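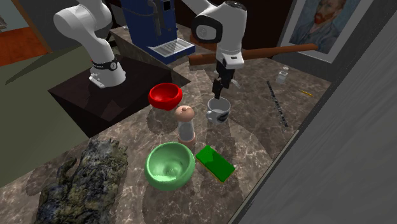
Lewis Haldane wrote that a simulated kitchen counter tells you very little until you know which of the things on it were ever moved during training, and that most reported success rates leave this out. His remark was made in a written response to the first Destura results, and the authors of the method later adopted it as the basis for their reporting rules.

Destura is a method for training and testing robot manipulation policies in rendered tabletop environments. It combines procedural placement of objects with a fixed set of distractors, and it reports results separately for objects that were handled in training and objects that only appeared in the background. The method was developed at the Kulville laboratory and runs on the Tivix simulator. It is used mainly for single-arm tasks with a parallel two-finger gripper.

Last revised 17 Oct 2018 by the Robotics Methods desk

We use cookies to remember your reading settings and to measure traffic. By continuing to use this site you accept our cookie policy.

Background

Early work on learned grasping in simulation used plain surfaces and one object at a time. Policies trained in this way often reached high success rates in the same setting and lost much of that performance when other objects were added. Two causes were usually given. The first was physical: nearby objects block the approach of the fingers or touch the hand on the way down. The second was visual: a policy that takes camera images as input may react to shapes and colors that have nothing to do with the task.

Domain randomization, in which textures, lighting and camera position are varied from one episode to the next, reduces the second problem but does not separate it from the first. A policy may fail in a cluttered layout for either reason, and a single success rate does not show which one applies. Destura was designed to measure the two effects apart from each other.

Scene construction

Each scene starts from a base layout consisting of a counter, a mounted arm and the surrounding walls and floor. Objects are then drawn from two lists. The task list contains items the arm may be asked to handle, such as mugs, bowls and sponges. The distractor list contains items that are never the target of an instruction. Kitchen appliances, a rolling pin, a pencil and wall decoration all belong to the second list. The list also includes objects that would be out of place in a kitchen, which are added to test whether unusual shapes and textures disturb the policy.

Positions are sampled over the counter surface and rejected if two collision volumes overlap. Large distractors are placed first, then small ones, then the task objects. The target is always placed last, inside the region the arm can reach with the gripper pointing straight down. Orientation about the vertical axis is free for most objects. For mugs it matters more than for bowls, as the handle limits the directions from which the fingers can close on the body.

Materials are assigned in a separate step. A marble counter with strong veining is one of the harder surfaces in the set, particularly when soft shadows from the arm and the objects fall across it. The rendering step keeps these shadows switched on during both training and testing. An early version of the method trained without them to save time, and the resulting policies tended to stop short of the object when shadows were turned back on.

Policy and training

The policy receives a rendered color image and the joint state of the arm. It outputs a change in hand position, a change in hand rotation about the vertical axis, and an open or close command for the gripper. No depth image is used. The authors gave the reason that depth in a renderer is free of the errors found in real sensors and could hide weaknesses in the visual part of the policy.

Training uses demonstrations produced by a scripted planner called Jemal, which has full access to object positions. The planner moves the hand to a point above the target, lowers it, closes the fingers and lifts. Demonstrations that end in a collision or a dropped object are removed. The standard training set holds 200 demonstrations for each task object.

A short correction stage follows. The trained policy is run in new layouts, and the planner labels the states it visits with the action it would have taken. These labels are added to the training set and the policy is fitted again. The published procedure repeats this 3 times. Further rounds gave small gains on the training objects and none on the held-out ones.

Evaluation protocol

A trial is counted as a success if the target is lifted clear of the surface and held until the end of the episode. Pushing a distractor off the counter counts as a failure even when the grasp itself succeeds. Touching a distractor without displacing it is logged but not penalized.

Every policy is tested under four conditions:

Bare: the target alone on the counter.
Visual clutter: distractors are present and visible but kept outside the path of the arm.
Physical clutter: distractors are placed close to the target, using only items seen in training.
Full clutter: distractors are placed freely, including items not seen in training.

The difference between the first and second conditions is taken as the visual effect. The difference between the second and third is taken as the physical effect. Each condition is run for 200 trials, with the same random seeds used for every policy under comparison.

Results

In the September evaluation, the visual effect was larger than the physical effect for mugs, and the order was reversed for wide bowls. The authors linked the first finding to the small size of a mug in the image, which leaves few pixels to guide the last part of the descent. Most mug failures took place with the hand already above the target. The hand itself then hides part of the rim from the camera, and the policy must rely on what remains in view together with its joint state.

For bowls, failures came chiefly from contact between the outer finger and a neighboring object. A bowl is grasped at the rim, with one finger inside and one outside, and the outer finger needs free space. Layouts with a tall object such as a pepper mill standing close to the rim accounted for a large share of these cases.

Distractor color had a measurable influence. When a distractor was similar in color to the target, the policy sometimes moved toward a point between the two. A green sponge placed beside a green bowl was used as a test case for this error. The correction stage reduced it but did not remove it.

Wall decoration had no clear effect as long as it also changed during training. With the same picture kept in place for every training episode, a change of picture at test time lowered success in all three cluttered conditions.

Limitations

The split between visual and physical effects assumes that the two can be added together. Haldane questioned this, pointing out that a policy which approaches slowly because it is uncertain may also avoid contacts, so that one effect masks part of the other. The authors accepted the point and now recommend that contact logs be published along with success rates.

The method covers only top-down grasps of rigid objects. Sponges are modeled as rigid blocks, and results for them should not be read as evidence about soft materials. Liquids are not simulated, so mugs are treated as empty. Transfer to a physical arm was not part of the original study.

See also

Domain randomization
Imitation learning
Interactive labeling
Parallel gripper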